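Verkora Teaching Guide
Section 4: Showing the arm a task

Applies to arms running Ondus 3 or later. If your arm is running something older, update it first and come back. The guide will wait.

4.1 Before you start

You can teach a task in two ways. In hand guiding, you take hold of the arm and move it yourself, like teaching a very heavy child to write. In remote control, you sit or stand at the Dhanial handset and the arm copies you from a safe distance. Hand guiding suits slow, close work. Remote control suits anything where your own elbow would end up in the wrist camera's view, and that covers more jobs than most people expect.

Cloth is the usual first task, because it forgives a clumsy grip and doesn't shatter. This section uses a towel that has already been folded. Teaching the arm to fold one comes in Section 7, and we suggest you don't skip ahead. Everyone skips ahead.

You will need:
– one towel, folded into a flat stack
– a table that doesn't rock
– the handset, charged
– 56 minutes without a meeting in them

Caution: Know where the stop button is before you switch on the motors. Put your hand on it once, so that your hand knows too.

4.2 Setting the start position

1. Put the towel flat on the work surface with its longest folded edge towards the arm.

2. Press HOLD on the handset. The joints go stiff and the status line reads "Holding".

3. Open the wrist view in Ondus and lower the gripper until you can see both the cloth and the gripper fingers in the same view. If you can only see cloth, you are too low. If you can see the far end of the building, you are too high.

4. Check that the end of the towel is in view with some bare surface beyond it. The arm judges the edge of the cloth by the change from one to the other, and a grey towel on a grey table will get you some very creative results.

5. Press MARK START.
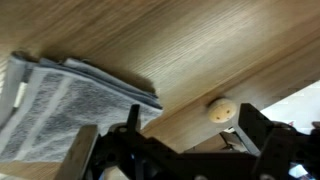
Fig. 4-1. Wrist view with the folded towel at left and the gripper in the foreground.

Note: Glare on a glossy surface can confuse the edge finder. A bright patch well away from the cloth does no harm. If the patch lies across the edge you care about, turn the table or move the lamp. Raising the exposure setting makes it worse, although it is what everyone tries first.

Note: Knots, knobs, stickers and similar small features may stay where they are, provided they stay there for every run. The arm learns the whole view, including the parts you have stopped noticing. If you teach a task next to your tea, the arm may come to feel that tea is part of the job.

4.3 Recording by hand guiding

1. Press and keep hold of the FREE button on the wrist collar. The arm goes light. It will stay where you leave it, within reason.

2. Press RECORD on the handset. You hear two beeps.

3. Bring the gripper down to the cloth slowly. Aim for the speed at which you would lower a full bowl of soup in front of your mother-in-law.

4. When the fingertip touches the towel, stop pushing. Pause for a slow count of two. This gives Ondus a clean contact point to work from.

5. Carry out the rest of the movement, lift clear, and press RECORD again. One long beep means the run is saved. Three short beeps mean it isn't, and that the arm has opinions. See 4.6.

Caution: Keep your fingers out of the gripper linkage while FREE is pressed. The arm is light in this mode but the gripper motor is still powered, and it can't tell you from a tea towel.

4.4 Recording by remote control

1. Stand where you can see the gripper and the towel without leaning. If you have to lean, your hand will lean too, and the arm will faithfully copy it.

2. Set the handset scale to 16 per cent. It will feel absurdly slow. Leave it there for the first day.

3. Squeeze the trigger halfway to link the handset to the arm. Letting go breaks the link and the arm stops where it is, so if you want to scratch your nose, let go first.

4. Move down until the tip meets the cloth. The handset buzzes at first contact. A light press will dent the stack a little; a heavy one sets off the force limit and ends the run. 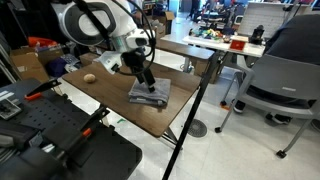
5. Hold the contact for a moment, then finish the movement and come straight up before travelling sideways. Dragging the tip across the stack will unfold it, and you will then be teaching Section 7 backwards.

6. Save or discard the run when asked. Be strict. One sulky, wobbling demonstration does more harm than five missing ones, and the arm has no way of knowing you were tired.

Note: Cables along the arm need slack to follow the wrist. If a loop goes tight at any point in the movement, stop, give it more slack and start the run again.

4.5 How many runs are enough?

More than you would like. For a single touch-and-lift, plan on 190 good runs, with the towel shifted a little between them. Shift it by hand and without much thought. People who try to be random tend to produce a neat spiral.

Our own demo task, Protlow, was built from 3,494 runs. It puts a towel on a shelf. We are very proud of it and would rather not discuss the hours.

4.6 If a run won't save

"Start not marked": go back to 4.2, step 5. It was step 5.

"Contact unclear": the pause in step 4 was too short, or the cloth slid. Put a non-slip mat underneath, then press MARK START again.

"Edge lost": something passed between the wrist camera and the towel. Usually a sleeve.

"Force limit": you pressed too hard. Lower the scale, refold the towel and clear the warning with HOLD.

"Unknown fault 9": switch off at the wall, wait a minute, switch on. We are looking into it and hope to have a proper answer in the April release.

Section last revised February 12, 2024. For training on saved runs, go to Section 5.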